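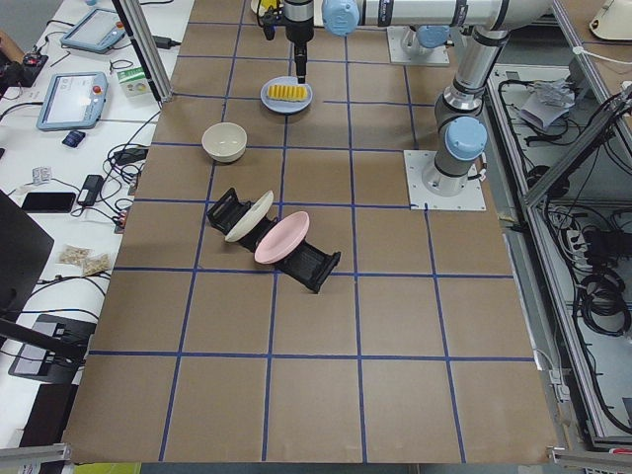
Matvii Skoryk wrote in the issue tracker that he would not buy the Butusside kit for the grid alone, and that a review of it should say early on what you get for the money that you could not put together in a weekend. The notes on that are under "What the kit adds" below.

Orkside: tabletop recordings made with the Butusside cell kit

This repository holds the recordings, the layout sheets and our working notes on the kit. The kit is sold by Vundier. We bought it at list price and Vundier has not read this file before release.

Version and status

Current release: 3
Released: 16 August 2024
Next release planned: October
Status: usable, with the gaps listed under Known problems

What is in the repository

recordings/ one folder per session, 28 sessions in all
layouts/ one text sheet per layout, with the starting cell of each object
calib/ camera and arm calibration, one file per session
notes/ operator notes, unedited
tools/ scripts for trimming, replaying and checking recordings

There are 2,000 episodes. An episode starts when the arm leaves its rest pose and ends when the operator closes it on the pendant. Failed attempts are kept and marked "fail" in the episode header. If you only want the clean ones, run tools/filter with the option --ok.

The task family

All episodes in this release belong to the plate and rack family. The objects are a light blue plate, a bowl, a black dish rack with plates standing in it, and a yellow ridged item on the blue plate. The gripper comes down on the yellow item from straight above. In other layouts the target is the bowl or one of the plates in the rack. The target is written on the first line of the layout sheet.

The rack is placed diagonally across the cells on purpose. When it was square to the grid, our baseline policy learned to follow the tape lines and did badly as soon as the rack was turned.

The yellow item is labeled "food_yellow" in the metadata. Please keep that label if you send us corrections, as two of the scripts look for it by name.

The kit

The Butusside kit as delivered to us contained:

Brown paper for the tabletop, on a roll
Dark blue tape and a spacing guide for the grid
Mounting plates for two arms
Aluminum extrusion for the frame and the side cabinet
A bracket set for a fixed camera
A license for Won, the recording software

Arms, grippers, pendants and computers are not included. The order page says so, but it says so near the bottom, and the photo at the top of that page shows a full cell. Read the parts list before you order.

Assembly took two of us a long day. The extrusion went together without trouble. The mounting plates took most of the afternoon: the bolt pattern fits our arms, but the supplied bolts were too short for our tabletop and we had to go out for longer ones. The manual gives a torque figure for the frame and none for the plates.

Cable routing is left to the buyer. Most of our cables go into the side cabinet on the right, and the rest run across the desk with the pendants. A few cable channels in the box would have helped. We have asked Vundier about it.

What the kit adds

The grid is paper and tape, and Matvii is right that anyone can lay one. The spacing guide makes it quicker and keeps the lines straight, and that is all it does.

Won is the part worth paying for. It ties each recording to a layout sheet and will not start until the operator has confirmed the starting cells. Before we had it, we lost whole sessions to sheets that did not match the table. It also writes arm state and camera images on one clock, so there is no lining up to do afterward.

The camera bracket is good. It is stiff, and it comes back to the same place when you take it off and refit it. We still recalibrate each session and would advise you to do the same.

If you already have recording software you trust, buy the bracket set on its own. Vundier lists it as a spare part.

How an episode is recorded

1. Pick a layout sheet and set out the objects by cell.
2. Confirm the cells in Won. The software shows the sheet next to the live view.
3. Move the arm to its rest pose from the pendant.
4. Start the episode. Keep hands off the paper until it is closed.
5. Bring the gripper down to the target. In the plate layouts the fingertips meet the yellow item on the blue plate before they close.

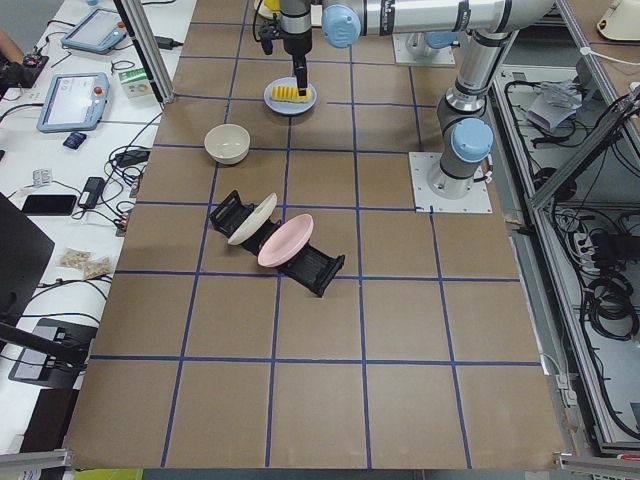 6. Close the episode on the pendant and mark it "ok" or "fail."
7. Write a line in notes/ if anything unusual happened.

Known problems

In 67 episodes the header has the wrong layout number. They are listed in notes/wrong_layout.txt. The images and arm data are fine, and the corrected headers will be in the next release.

The camera sees part of the desk and sometimes an operator's arm near the corner. We have not cropped this. If your model takes the full image, crop to the table first with tools/crop.

The second arm is mostly outside the camera view. Its joint data is recorded in every session, but you cannot check it against the images from the fixed camera.

The paper marks easily. We change it when the marks get bad and note the change in the session folder. Expect small shifts in the tape lines from one sheet of paper to the next.

Uses we would not recommend

Do not use the gripper readings as a measure of force. They are motor current, unscaled.

Do not use this set alone to judge how well a policy handles new kitchens or new tables. It is one table with one set of dishes.

Support from Vundier

We wrote to them three times. Two answers came within a couple of days and were useful. The question about the plate bolts is still open.

Reporting errors

Open an issue with the session folder name and the episode number. For questions about the kit itself, write to Vundier and copy the reply into the issue if you can, so we can add it to the notes.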